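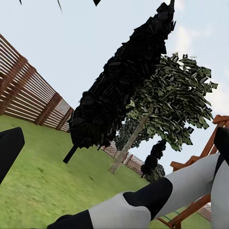 When does the new garden waste collection start in Akolville?

The first brown bins will be emptied in the week after the school holidays end, and rounds will then run every fortnight until March.

2025-08-27
By Kinga Borbély

Households in Akolville that signed up for the paid garden waste service will get their bins over the next few days, the town council has confirmed. The service replaces the free sack collection, which stopped at the start of summer after the contract with the previous haulier ran out.

A total of 211 homes have joined so far. The council had said it needed 204 to cover the cost of a second lorry, and that number was passed last week, when a batch of paper forms handed in at the library was added to the online list.

Collections will be carried out by Mühlbauer, which already empties the household rubbish bins in Akolville and in neighbouring Brustberg. The firm will use the same crews but a separate vehicle, so garden waste and ordinary rubbish will be picked up at different times of day. Residents are asked to put brown bins out by 7 in the morning and to leave them with the handles facing the road.

Grass cuttings, leaves, weeds, hedge trimmings and small branches can go in the bin. Soil, turf, stones, plant pots, treated timber and kitchen scraps cannot. Branches must be thinner than a wrist and short enough for the lid to close. Crews have been told to leave any bin that is too heavy to tip, and a tag will be tied to the handle giving the reason.

Fulgencio Rosales, who manages the rounds for Mühlbauer, said soil was the main problem in Brustberg when the same service began there.

"People pull up a bed and it all goes in, roots and earth together," he said. "You can't shift it, and if you do get it up on the lift it can split the bin. Knock the soil off first and leave it in the garden."

He said missed bins should be reported by the end of the following day. After that the crew will have moved on to another area and the bin will have to wait for the next round.

The yearly charge can be paid in one go or in two parts. Anyone who joins after the first collection will pay the full amount this year, though the council says it may look at a lower rate for late joiners when it sets its budget. Homes on a reduced council bill get the first bin at half price. A second bin can be ordered but there is no discount on it.

The end of the sack service drew complaints earlier in the summer, and several came up again at last month's public meeting in the town hall. People living in the terraces behind the station said they had no side access and would have to wheel a bin through the house. Others in the same streets said their gardens were too small to fill one.

The council has now agreed that neighbours may share a bin, provided one household is named on the account and keeps it on their land. It will also sell rolls of paper sacks at the library for homes on 16 streets where bins cannot be stored. The sacks will be collected on the same rounds. Plastic sacks will not be taken, including any left over from the old scheme.

Everything collected will go to the composting site on the Brustberg road, where it is shredded and left in long rows before being sieved. Some of the finished compost will be used on the town's flower beds and roundabouts, and the rest will be sold to farms. The council has turned down a request for a free bag for each paying household, saying it does not have anyone to bag it or anywhere to hand it out. Residents with a car or trailer will still be able to collect loose compost from the site on open days in spring.

The tip will go on accepting garden waste free of charge, but its opening hours are due to be cut at the end of October. From then it will close an hour earlier on weekday afternoons. Weekend hours stay the same. Vans will still need a permit, and applications are taking longer than usual to process.

Bonfires are also covered in the leaflet being sent out with the bins. They are not banned in Akolville, but the council can act where smoke regularly drifts over other homes or a road, and it received more reports than usual in the weeks after the sacks stopped. The leaflet asks people to take damp leaves and green cuttings to the tip if they are not joining the service.

Collection will pause for two rounds over Christmas and the New Year. Real Christmas trees can be left beside the brown bin on the first round in January, with stands, lights and netting taken off. The timetable after March has not been published. The council says it will depend on how full the bins are over the winter and whether more homes join.

Forms are available at the library and the town hall reception. Residents who have paid but have no bin by the end of next week should ring the council's waste team and have their account number ready.

16 comments
7 shares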